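News > Trade > Floors & Interiors

Urkitz Brings Back the Pale Floor, Asks Everyone to Stop Apologizing for Scratches

August 2026 – Flooring maker Urkitz today launched Plerunine, a hard-wax oil for light wood floors, aimed at people who own a floor and also intend to walk on it.

The company spent 2 years testing the oil in 147 homes, most of them with children, dogs or both. Testers were asked to change nothing about how they live. They obliged, to a degree that alarmed the lab.

"We had a household that held indoor roller derby," said Marijke Van Acker, head of product at Urkitz. "I asked if that was typical. They said it was a slow week."

Plerunine dries matte and leaves the grain showing. Worn spots can be touched up with a rag and a small amount of oil, with no need to sand the whole room or move in with relatives. One can covers 92 square feet in two coats.
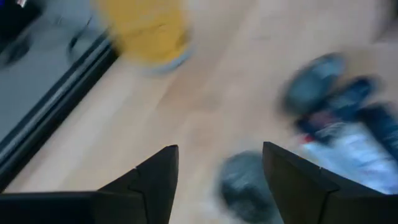

A pale beige wood floor with faint lengthwise grain.

The oil comes in three shades, all of them beige. Van Acker says the differences are clear in daylight. Her colleagues have asked for more daylight.

Retail chain De Bruijn will carry the range in all its stores, and installer Benex has trained its crews to apply it. "Customers always want to know when they can put the couch back," said Abdelghani Benkirane, who runs training at Benex. "The answer is tomorrow. They put it back tonight."

Urkitz will give free cans to the first 2,000 customers who register an old floor for repair. Dents are welcome – no explanation required.

Press contact: Youssra Ait Ali, Urkitz press office

Comments

Hoi-yan Chiu: Does it work over old varnish, or do I have to strip it first? Asking before my husband rents a sander.

Ross Imrie: Three beiges. I'll need to sit down.

Related
Benex opens second training workshop
De Bruijn extends store hours from January
Cork, again: a short history of a long comeback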